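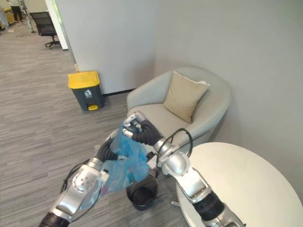

The armchair corner by the round table, with a blue bag over the black wastebasket.

3 min read
2 comments · 5 shares

Minutes – Lenarine shared office, housekeeping meeting
11 March 2021

Hi all, I'm on minutes again, so blame me for anything that's wrong. I've put things down more or less in the order we talked about them, except the chair, which came up twice and which I've squashed into one item. Riaan Lekota ran the meeting. Hằng Lục joined by phone and had to leave before we got to the kettle.

Last time's notes
Agreed as written, apart from the bit where I put that Riaan wanted the carpet replaced. He wanted it cleaned. Sorry Riaan! I've fixed the copy in the shared folder.

Bins and bags
This took up most of the meeting, as I think we all knew it would. The small black wastebasket in the armchair corner gets used far more than its size suggests – everybody who sits there with a sandwich leaves the wrapper in it – and a few of us have found it with no bag in and tea bags stuck to the bottom. Hằng asked if we could ban food from that corner altogether. There wasn't much love for that (I was against it, I eat there most days), so we went with the following instead:

Every basket gets a bag, always. If you take a full one out, you put a new one in before you walk off.
We stick with the thin blue see-through bags for the small baskets. Riaan likes that you can tell what's inside before you tie it up, and he has already fished a set of keys out of one.
Tea bags and anything drippy go in the kitchen bin. Please.

Hằng thinks the blue bags are too flimsy and would like to try a thicker kind from Torura. Riaan said we've still got most of a carton of 2,000 in the supply closet and he isn't buying anything else until it's a lot emptier. We left it that Hằng will get one sample roll and we'll try it in the kitchen, where the bags do tend to split. The blue ones are also a pain to open when they come off the roll – I stood there for ages last week rubbing one between my fingers – and somebody suggested licking your thumb, which got a groan from the whole room. Not minuted as advice.

The armchair corner
People like it! The light gray tub chair is staying where it is, against the wall. There was a proposal to move it over by the window and put a printer stand in its place, and it was voted down pretty fast. The round white table stays too, although we do want people to wipe it after lunch. There's a cloth and spray under the kitchen sink.

The beige cushion belongs to the chair. It keeps going for a wander to the meeting room and I was asked to write down that it should go back when you're done with it. Riaan wondered about buying a second one. I said I'd look at what Hlongwane has, and that I'd keep it under $70.

Carpet
Riaan got a quote of $1,321 from Balturach to clean the whole floor, hallway included. A few of us went a bit quiet at that. He'll go back and ask what it would be for just the corner and the strip by the front desks, where it gets walked on the most. If we do go ahead it would be in April, and we'd all need to lift our bags and cables off the floor the night before. Hằng asked if the furniture would get moved for us or if we'd have to do it ourselves. Riaan didn't know and is going to find out.

Kettle
It leaks from the lid. We all agree it leaks. We didn't agree on what to replace it with, and we ran out of time, so it's first on the list for April.

Who's doing what
Riaan – smaller carpet quote, and ask about the furniture.
Hằng – sample roll of the thicker bags.
Me – cushion prices, and a note on the supply closet door saying where the blue bags live (second shelf, left, behind the paper towels).

Any other business
Someone has left an umbrella by the coat hooks for weeks. Green, wooden handle. Come and get it or it goes in the lost and found box.

Next meeting is in April, same room, and Riaan says he'll send the date around once he's heard back about the carpet.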